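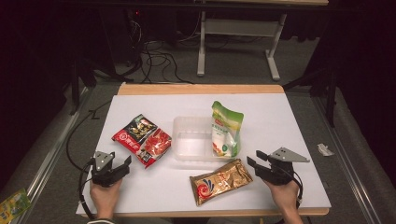

COURTS & RIGHTS

News > Courts & Rights > Whistleblowers

Rudlow clerk who leaked water billing files gets her sentence cut

2022-02-06 | 40 comments | Share

I've been following the Mélanie Després case since the first hearing, so forgive me if I sound a little giddy! An appeals panel in Rudlow has cut her sentence from 5 years to 2, and with the time she's already served she could be home before the end of February.

Quick refresher if you missed it. Després was a records clerk at Unetport, the company that runs water billing for the county. She copied up to 3,000 internal files and handed them to a local reporter. They showed that households had been charged late fees on bills that were never mailed (my aunt in Lemel got one, and she's still mad). Unetport paid the money back last year, but Després went to prison anyway.

Her lawyer, Diane Sandhu, argued that the trial judge shouldn't have kept the jury from hearing what was in the files. The panel didn't go that far. It said the conviction stands, and that the judge leaned too hard on a company estimate of the damage that no one had checked. I read the ruling twice last night and it's pretty dry stuff, but that part jumps right off the page.
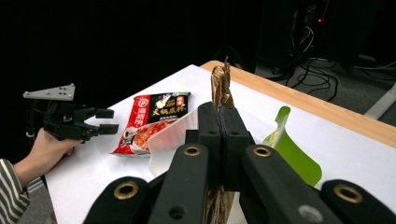

WHAT HAPPENS NEXT

Prosecutors can still ask the state's top court to look at it, and they wouldn't tell me whether they plan to. Sandhu was a lot easier to get on the phone. "She's relieved, she's tired, and she wants to see her kids," she told me.

Then there's the Bélanger bill, which would let people charged with leaking records tell a jury why they did it. It's been stuck at the statehouse all winter, and I'd guess this ruling gives it a bit of a shove. I've asked for a hearing date and I'm still waiting to hear back. Unetport sent me a one-line email saying it respects the court's decision.

I'll update this when the release date is set.

Contact the newsroom | Copyright 2022 | Back to top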